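Folding on the bed, and other advice I have doubts about

February 5, 2026

I have now read up to 15 articles on how to fold a pair of jeans, and I would like those evenings back. My sister-in-law Hanneke De Graaf sent me the first one, with a note saying it would change my life. My life is much as it was. The jeans are a bit flatter.

What set me off was the claim, repeated everywhere, that you need a "dedicated folding station". One site wanted me to clear a waist-high counter. Another was selling a hinged plastic board by a firm called Stastavus, which flaps a T-shirt into a rectangle for you and then needs somewhere to live itself. I don't have a spare counter. I doubt many people do. Most of us fold on the bed, and always have.

The usual objection to the bed is that it's soft, so everything sinks and creases as you press it. I'll grant that one. The cure is to put something firmer on top of the bedding, and a straw mat does the job well enough. A bit of give underneath doesn't matter once the fabric has a flat weave to lie on. It also keeps the washing off the sheet, if you care about that, and I go back and forth on whether I do.

Jeans first, then, laid out sideways across the mat so both ends are within reach, and the dark garment folded and parked further up out of the way.
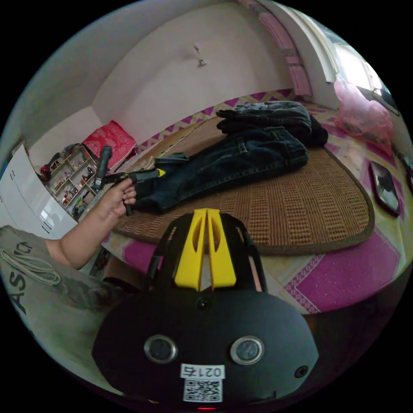

The trouble with denim

Every folding system I've come across was plainly invented by someone with a drawer full of thin cotton T-shirts. Denim doesn't care about your system. The seams are thick, the back pockets make lumps, and if you fold in thirds, as the Sumero people insist, you get a brick that slowly opens up again while you're looking for the next sock. I tried their method for two weeks. I gave it a fair go, I think, and at the end of it my drawer was no tidier and I had become irritable about pockets.

Here's what I do now, for what it's worth. One leg over the other, back pockets facing out. Tuck in the pointy bit at the seat if it annoys you (it does annoy me). Then fold the hem up towards the waist, and fold again if the shelf is shallow. That's the lot. Nour Nseir, who taught me to iron and has no patience with any of this, says she's done it that way since school and can't see what there is to write an article about. She may be right.

Elasticated waists are a separate matter. The articles either ignore them or tell you to fold the band inwards "to protect the elastic", and I have never seen any evidence that elastic needs protecting from being folded. It spends all day stretched round a person. I let the waistband gather up as it wants to and bundle the legs underneath. It isn't pretty, but it fits in the gap next to the jumpers.

Dark clothes, and doing them last

I used to start with the dark shirts and jackets, on the grounds that they show every crease. Now I leave them. A long dark top needs the whole middle of the bed if you're going to spread it properly, sleeves and all, and you can't do that with trousers lying everywhere. So the bulky things get bundled and pushed to one side, the folded beige cloth goes up at the far end, and then there's room to lay the dark one out and smooth it down. 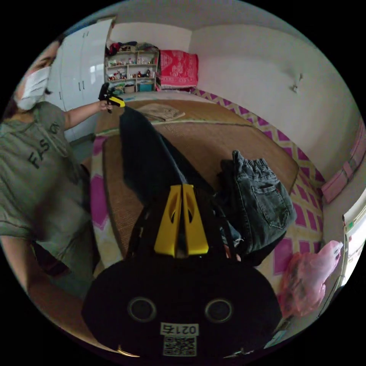
Does it stay folded?

Up to a point. I'm wary of anyone who says their drawers have looked the same since April. Mine hold for 9 days at best, and then someone wants the pair at the bottom. The vertical filing method, where everything stands up in rows like index cards, lasted less time than that in our house, and one gap was enough to bring the whole row down.

The Wallach drawer dividers I bought did help with socks. They did nothing for trousers except take up room trousers could have had, so I've moved them to the kitchen, where they hold tea towels. I was also tempted by a Bjarnason folding table that hooks on to a bed frame, until I looked at the price and then at the bed.

So I'm sticking with the mat. If you have a method for jeans that has lasted more than a month in a drawer other people use, do leave it in the comments, and please say how many other people.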